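cladding-register README

last touched 3/9/18, Tymofii Shevchuk

What it is

A table of external wall materials for council-owned and housing association blocks in the Cudberg area. One row per building, or per wall type where a building has more than one. Put together from fire risk assessments, planning files, old contractor handover packs and replies from landlords. CSV, plus a folder of notes.

Started in January as a spreadsheet for a tenants' meeting. Got bigger. If you only want to look up your own block, open blocks.csv and search the street name.

What it isn't

Not a safety rating. A blank in the insulation column means we don't know. It does not mean there's no insulation and it does not mean the building is fine. Please don't quote blanks as a clean result, this has already happened once in a newsletter and took a week to sort out.

Files

blocks.csv - the main table
walls.csv - extra wall types, joins on block_id
sources.csv - one line per document, with who sent it and whether we can share it
notes/ - plain text, named by block_id, messy
old/ - the meeting spreadsheet, keep for reference, do not edit

Size

129 blocks in blocks.csv. Walls is longer because of the Dmytriv estate, where the end walls were done at a different time from the long sides. Low rise is mostly missing. We went for the tall ones first.

Columns in blocks.csv

block_id - ours, made up, don't match it to the council's property number
name - as on the sign outside, if there's a sign
owner - landlord at time of entry
storeys - counted from the ground floor up, ground = 1
built - year, often a guess, see built_conf
outer - brick, render, metal panel, laminate panel, timber, other
insul - mineral wool, phenolic, PIR, polystyrene, none, blank
insul_src - points to sources.csv
sampled - y if somebody cut a hole and looked, n if it's paperwork only
checked_by - initials
remarks - free text
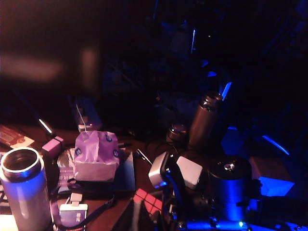
The sampled column matters more than people think. Paperwork says what was specified. What went on the wall can be something else, substitutions during the job were common and the file didn't always get updated. If you're making a chart, split it by sampled first. Most rows are n.

Storeys had a problem up to the last version. Asel counts the ground floor as zero in its asset list, the council counts it as one. Fixed now for all Asel blocks but if you took a copy earlier, throw it out and get a new one. It moves a few buildings over the height line used for the checks, so it's not a small thing.

How it was collected

Asked landlords in writing for the latest risk assessment on each block. Some sent the lot in one go. Some sent a cover letter and nothing else. Isura asked us to go through their legal team and we are still waiting, so every Isura row comes from planning files only.

Teodor Chiriac read the planning files at the town hall and typed up the material schedules. Tymofii did the risk assesments and merged the two. Where they disagree both values are in notes/ and the main table has the newer one.

Scans were bad in places. Anything marked "illegible?" in remarks was read by both of us and we still weren't sure.
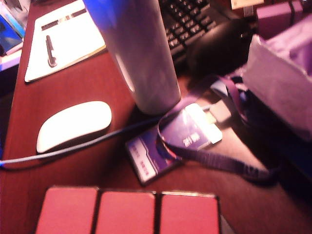 White tumbler, notepad and pen on the desk.

Known problems

- Street names changed on the Dmytriv estate, old names still in sources.csv
- built is wrong for anything converted from offices
- "render" covers too much. Render on brick and render on foam board are both in there. Want to split it, haven't
- two blocks share a name. Use block_id
- product names left out of the main table on purpose, too many spellings. They're in notes/ where we had them
- character encoding is off in some of the remarks, open as UTF-8

Privacy

No flat numbers, no tenant names. Some of the risk assessments had both. Those pages were taken out before anything went in the shared folder. If you spot one we missed, tell us before you tell anyone else please.

Sharing

Use it, copy it, say where it came from. Documents marked share=n in sources.csv stay with us, the facts taken from them are in the table but we can't pass on the file.

Corrections

Very welcome. Send the block_id, the column, what it should say and what you're going by. "My neighbor told me" is okay as a lead, it goes in notes/ and we chase it, but the table won't change on that alone. Photos of a sign or a site board are good. Please don't pull panels off to look behind them.

To do

split render
chase Isura again
add door and alarm columns?? Teodor says separate table, probaly right
low rise blocks north of the railroad
script to check that every insul_src exists in sources.csv, at the moment it's done by eye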